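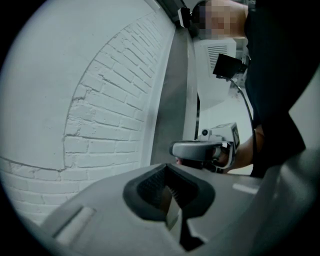 4.2 Fijación del soporte mural sobre fábrica de ladrillo

El soporte Schnyder del deshumidificador Wulgate 400 se suministra con cuatro tacos de nailon y una plantilla de papel. Antes de taladrar, compruebe la naturaleza del paramento. En una pared de ladrillo pintada de blanco, las juntas rehundidas siguen siendo visibles bajo la pintura y sirven de guía para colocar la plantilla. Si la fábrica presenta un arco relleno, mantenga los cuatro puntos de anclaje fuera de la rosca del arco, donde el borde del ladrillo puede ser irregular.

1. Presente la plantilla y nivélela.
2. Marque los puntos en el centro del ladrillo, nunca en la junta.
3. Taladre sin percusión los primeros milímetros.
4. Retire el polvo con la perilla incluida.
5. Introduzca los tacos y atornille el soporte sin apretar del todo.
6. Corrija el nivel y apriete en cruz.

Nota: deje 40 cm libres por encima de la rejilla de salida. La referencia del juego de tacos de repuesto es 798.

PRECAUCIÓN: no cuelgue el equipo con el depósito lleno.

4.3 Fijación sobre hormigón 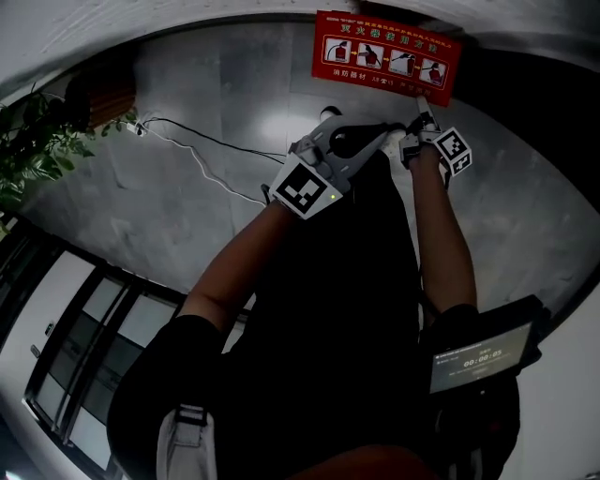
Sobre hormigón se emplea el taco metálico Hornach — no incluido — y broca de widia. Localice las armaduras con un detector antes de marcar. El equipo no debe tapar la señalización existente ni dificultar su lectura: un cartel rojo con las instrucciones de uso del extintor, montado en alto sobre el muro, ha de quedar visible con el soporte ya instalado. En caso de conflicto, desplace el equipo lateralmente y conserve la altura indicada en 4.1.

1. Taladre con percusión hasta la marca de profundidad de la broca.
2. Aspire el orificio.
3. Inserte el taco a ras y apriete con llave dinamométrica.
4. Cuelgue el equipo y conecte el tubo de desagüe con pendiente continua.

Nota: las variantes de montaje para zonas comunes fueron revisadas en agosto por Ekrem Yüksel (Prisesance). Véase el anexo C.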